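The Grip That Wouldn't Let Go of Nothing

For most of a winter, the costliest problem at Claltareck was a gripper that believed it was holding a spoon. There was no spoon. The log said there was, however, and the log had seniority.

Claltareck, a small shop that teaches machines to clear tables, records its lessons with a hand-held gripper. A person picks something up, puts it down, and the software takes notes. Among the notes is a single yes or no: object held. In one stretch of 777 recordings, the answer was yes from start to finish, including the long parts where the fingers stood wide open over bare wood.

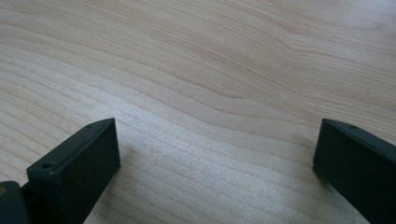
SULERNESS, 18 January 2018

Arsen Symonenko found the fault by losing a mug. He had loaded the recordings into Orell, the shop's table-clearing arm, and asked it to fetch one. Orell drove over, stopped short, decided the mug was already in its possession and carried a fistful of air to the sink. It then opened its fingers with great care.

"It was very gentle," Symonenko says. "I'll give it that."

The second run was less funny. Orell, convinced its hand was full, took the wide route it uses for breakable things and swung through a spot where Symonenko was leaning in with a screwdriver. The arm clipped his elbow and kept going for 2 seconds before he reached the stop button. He had a bruise and a new interest in the safety manual.

The culprit was a setting. The software judged a grip by brightness between the fingers, and somebody had tuned it on a dull gray bench. On pale, shiny wood, glare passed for cutlery.

Prokopenko, the firm that wrote the software, first suggested a darker table. After 5 phone calls it suggested a patch. The new version checks how far apart the fingers are before it claims to be holding anything, a test most toddlers pass.

Symonenko has also moved the stop button 30 inches closer to his chair. The recordings are being relabeled by hand, and he expects to be at it until August.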